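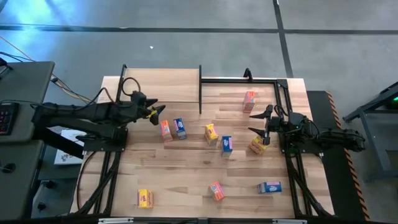
One reader wrote in to say that sorting small cartons by color is a waste of a morning, that the labels are there to be read, and that anyone who can't tell a yellow box from a blue one shouldn't be packing orders anyway. Fair enough. We half agree, and the section below has been rewritten with that complaint in mind.

Home Guides Packing room Labels Returns Contact

Reading time: 4 minutes

4. Sorting mixed cartons on the table

This section covers small snack-size cartons that arrive mixed, in two or more colors, and have to leave in trays of one color each. If your supplier already ships them separated, skip to Section 5. Check first, though. The delivery note will tell you the cartons are separated. Ours has said so plenty of times over a bin of yellow, blue and orange all thrown in together.

Before you start

You need a flat wooden top, a bin of mixed cartons, one tray per color and a marker. The Trevix packing kit also comes with a color card, a foam mat and a plastic scoop. The color card is useful. We have not found a job for the scoop. The foam mat makes upright cartons wobble, and bare wood does better.

Note: The kit leaflet claims a trained packer can clear more than 2,000 cartons in a shift. We don't know who they timed. The test batch at Skorkcombe was 952 cartons and it took most of a day, including one stop to find a missing tray.

Setting out

4.1 Wipe the tabletop with a damp cloth and let it dry. If the top was oiled recently, press a sheet of plain paper on it and look for a mark. Ferov oil is sold as dry to the touch overnight. Give it longer than that, whatever the can says, or the bottom flaps will pick it up.

4.2 Put the trays out of the way before any cartons come out of the bin. Write the color on each tray in words. A colored sticker looks smarter, but under a warm bulb a pink sticker and an orange one are close to the same thing.

4.3 Tip out a small part of the bin. The leaflet says to empty all of it so you can "see the whole job." You will see the whole job, and then you will watch part of it slide onto the floor.

4.4 Leave the cartons scattered. There's no need to line them up, and turning every label to face you is a separate chore that earns nothing at this stage.

Caution: Don't slice open the delivery bin with a blade set deeper than the cardboard. A cut carton can't go out, and the cut usually doesn't show until the tray is full.

Sorting

4.5 Choose one color and take only that color from the table until none is left. Picking up whatever is nearest feels faster. In our trial it led to more wrong trays.

4.6 Go by the main panel, never by a side panel. Some designs share an accent: a carton can be blue on the front and pink down the side, and from the wrong angle it passes for one of the orange-and-pink ones. Turn it before you decide.

4.7 Pull apart any cartons that are leaning on each other and look at each front. A leaning pair gets grabbed as a pair, and pairs are often mixed.

4.8 Set tilted or fallen cartons upright as you reach them. Look at the end flaps. If one has popped, put the carton aside for Section 6 and do not tape it.

4.9 Fill each tray to 40 cartons, upright, printed face toward the handle. The tray will take a few more if you push. The lid won't close properly afterward, even if it clicks.

4.10 Write the count on the tray, then tip out the next part of the bin.

Note: The Erdős method, which you may see recommended, has you sort by label text first and color second. It makes sense for cartons that differ only in flavor. With plain color groups it adds a round of reading for the same result.

Checking

4.11 Stand back from each full tray and look at it from above. An odd color shows up quickly this way. An odd label does not, so pull 2 cartons from different corners and read them.

4.12 If either one is wrong, go through the whole tray. Swapping that single carton and hoping is popular and we don't recommend it.

4.13 Look along the far edge of the table and behind any rails before you call the batch done. Small cartons end up there.

Caution: Do not stack full trays on the sorting table. They hide loose cartons, and a wooden top on a light frame may bow under the weight.

Related

Section 3: Unpacking the delivery bin
Section 5: Loading trays that arrive sorted
Section 6: Damaged flaps and crushed corners
Do you need a label printer?
Oiling a wooden worktop between batches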